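Pirumum Waste Transfer Records

Weighbridge and skip movement records from the Ulach transfer yard, prepared for people who work on collection planning or waste reporting.

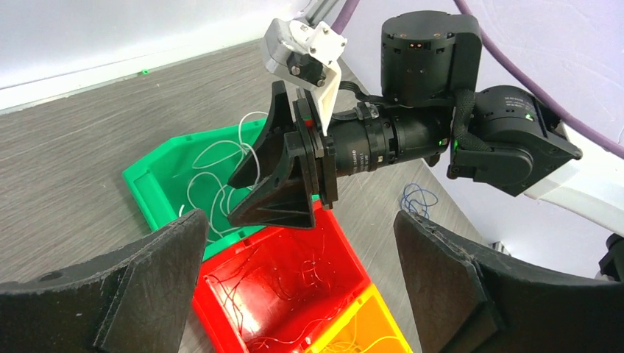
What is in the dataset

The dataset holds 3,942 rows. Each row is one loaded container arriving at the yard and crossing the weighbridge. Empty containers going out are not included, except where the outgoing trip is needed to work out the tare weight of the load that came back.

The rows come from the yard's own weighbridge software, exported as CSV and cleaned by the scripts in the tools folder. Paper tickets were used on days when the weighbridge terminal was down. Those were typed in later and carry the value P in the source column.

Last updated 11/09/2022.

Files

movements.csv - the main table, one row per load
containers.csv - container types, volumes and tare weights
materials.csv - material codes used at the yard and their plain names
zones.csv - the 17 collection zones, by code only
tools/clean.py - turns the raw export into movements.csv
tools/check.py - runs the consistency checks listed further down

All CSV files are UTF-8 with a header row. Fields are separated by commas. Text fields that contain a comma are in double quotes.

Columns in movements.csv

load_id - a running number, unique in the file. It has no link to the ticket number given to the customer.
week - ISO week of arrival. Exact dates were removed.
hour_in - hour of arrival, 0 to 23, yard local time.
zone - collection zone code, matches zones.csv.
container - container type code, matches containers.csv.
material_declared - what the customer said the load was when booking.
material_graded - what the yard staff graded it as after tipping.
gross_kg - weight of truck, container and load.
tare_kg - weight of truck and empty container.
net_kg - gross minus tare.
contaminated - Y, N or blank.
source - W for weighbridge terminal, P for paper ticket.
note - free text, mostly blank.

Weights are in kilograms and always a multiple of 20, the step size of the weighbridge. Please do not report results to a finer step than that.

Material codes

The yard uses its own codes and they do not line up one to one with any national list. Light iron, heavy iron, cable and mixed nonferrous each have a separate code. Wood is split into clean and treated. Soil and rubble share a code (SR) up to the end of December in the first year, then split into SO and RB. We left the old code in place for the earlier rows. If you need a single series, merge SO and RB back into SR.

MX means mixed construction waste. It also got used as a catch-all when the person at the desk was not sure, so treat MX in material_declared with some care. The graded column is more reliable.

Cleaning steps

Run clean.py on the raw export to repeat them. The script does the following, in this order:

1. Drops test tickets and canceled tickets.
2. Removes customer names, truck plates and driver codes.
3. Replaces the date with the ISO week.
4. Merges double entries. Two tickets count as one when the container, gross weight and hour are the same.
5. Recomputes net_kg from the other two weights.
6. Blanks out any note that contains a phone number or street address.

Step 4 is not perfect. Two identical skips from the same site can weigh the same and arrive in the same hour, and the script will wrongly merge them. We checked a sample of 60 merged pairs by hand against the ticket book and found 2 that should have stayed separate.

The raw export is not part of the release.

Checks

check.py fails if any of these are not true:

- every zone, container and material code is found in its lookup table
- net_kg is greater than zero
- tare_kg is within the allowed range for the container type
- load_id has no repeats

It prints a warning, but does not fail, when a light container has a net weight over its rated load. Overloaded skips do turn up at the gate and the weights are genuine.

Known problems

The contaminated column was filled in unevenly. The late shift often left it blank. A blank does not mean clean, and rates worked out from Y and N alone will come out too high.

Trucks from the Sowerby depot were weighed with a full tank for their tare, while all others were weighed as they came. Their net weights run slightly low on long routes.

Zone codes were redrawn once. Rows from before the change use the new codes, mapped by site postcode. A few sites sat on a boundary and were put in the lower numbered zone.

Roll-off containers handled for Rilell were booked under two different container codes. Both are kept in containers.csv with the same volume - join on volume if the split gets in your way.

Suitable uses

Route and container planning, load weight estimates by container type, and comparing declared with graded material. The data covers a single yard and should not be scaled up to a region. It has no prices and cannot be used to work out revenue.

License

The tables are released under CC BY 4.0 and the scripts under the MIT license. Please credit Pirumum Waste Transfer Records.

Reporting errors

Open an issue with the load_id and the column. For a wrong code, say which code you expected. Corrections go into the next release and are listed in CHANGES.txt.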